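The Folding Pages: Bedroom Gallery

Welcome to the laundry section of the Akyol Guesthouse site, which gets more visitors than the page about the breakfast. I don't take it personally. People write to ask how we fold things, and Marcelino Quintana, who runs the rooms on the upper floor, got tired of answering the same email and told me to put up a gallery. So I put up a gallery.

A word on scope. We have rooms in two buildings, the old house on the hill and the annex in Cemville, and between them they produce a quantity of cloth I would rather not think about. In a good February we wash 115 loads. Guests staying more than a week can have their own clothes done too, and it was the guests' clothes that got us into folding as a subject. Sheets are easy once you give up on the corners. Jeans have opinions.

The house rule is that folding happens on a bed. Tables are too narrow, ironing boards are a trap, and the one time we tried the hall floor a guest walked her suitcase straight across a stack of towels. A bed is wide, it's at a bearable height if you have a decent mattress, and you can't go to sleep in it until you've finished. Yiğit Baysal, my business partner, says that last part is the entire method.

Put a wipeable sheet down first. We use the big-check kind sold for kitchen tables, and yes, it slides. Tuck the far side under something heavy or make your peace with chasing it. The quilts underneath stay clean, and the price is a bed that looks ready for a picnic. 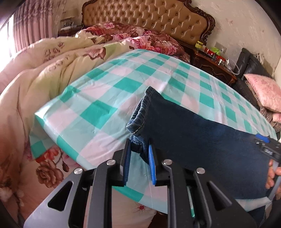

Dark denim, pull-on waist, on the green check. The headboard has more buttons than the jeans do.

Elastic waistbands deserve a paragraph, so they're getting one. A stiff waistband lies flat and tells you where the middle is. A ribbed one gathers itself up and gives you a thick lump where you were hoping for an edge. Lay the jeans out, smooth the legs down from the hip, then bring one leg over the other and pull the seat out to a point. Tuck the point back in. Fold from the hem toward the waist, in thirds if they're going in a drawer and in half if they're going on a shelf. The lump will still be there. Put it at the back, where guests don't look.

Do not iron a crease into them. Yiğit did this once for a gentleman on the second floor and we still hear about it in the reviews.

On the headboard, for those who ask: tan-gold, tufted, with a carved dark brown surround that collects dust in every scroll. A dry paintbrush gets into the carving, and a soft cloth does the rest. I go over it when I can no longer pretend I haven't seen it. Several people have offered to buy it. One of them offered 500, and I said I'd think about it, and then I thought about getting it down the stairs.

On the flowers: we have never bought a matching set of anything. There are pink peonies on maroon, there are small pink and brown blooms on cream, there are large brownish roses on pink, and they have all ended up on one bed because that's the order they came out of the cupboard. Marcelino calls it the garden. A decorator who stayed with us called it brave -- she left early, but I believe that was a train.

Comforters go to the top of the bed while you work. Heap them. There is no prize for folding a comforter you're about to spread out again, and anyone who does it has too few rooms to look after.

A few practical matters, as they come up in the emails. The laundry service is for long-stay guests only, and the bag holds up to 60 pieces if you count socks singly, which one guest did. We wash denim inside out with the dark colors. We don't do silk, we don't do anything with feathers attached, and we don't do hats. Pockets are your responsibility. We keep a jar of what we find in them at the front desk, and you are welcome to come and identify your buttons.

Towels will get a page of their own when I've settled an argument with the annex about rolling. They roll. We fold. Neither side is speaking until the linen order comes in.

Page last updated Jan 15, 2022. Questions about folding go to Marcelino, complaints about creases to Yiğit.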